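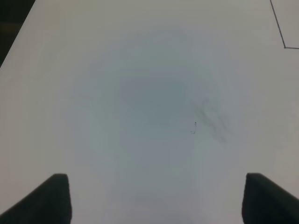

Ekwood Matte Tabletops: Frequently Asked Questions

Which cleaner should I use on a matte white top?
Use lukewarm water with a few drops of dish soap and a microfiber cloth. Wipe dry. Scouring powder and melamine sponges polish the coating and leave shiny patches that cannot be reversed.

How much weight can the top carry?
The limit is 300 pounds, spread evenly, on the four-leg Hirkar frame. Trestle legs lower the limit. See the sheet packed with your legs.

Can I put a hot pan on it?
No. Use a trivet. Heat marks are not covered by the warranty.

Can the top be cut to size?
Yes, on the two short sides only. Use a fine-tooth blade and seal the cut edge the same day. A cut top cannot be returned.

How do I remove permanent marker?
Dab with rubbing alcohol on a white cloth, then rinse with water. Test the underside first.

Do Jurno clamps fit?
Clamps that open to 40 mm or more fit all current tops. Place a felt pad under the jaw.

How long do I have to return a top?
14 days from delivery, unassembled and in the original carton.

When will the larger size be back in stock?
The next shipment is due in October. Orders are filled in the sequence received.

Last updated 2025-08-31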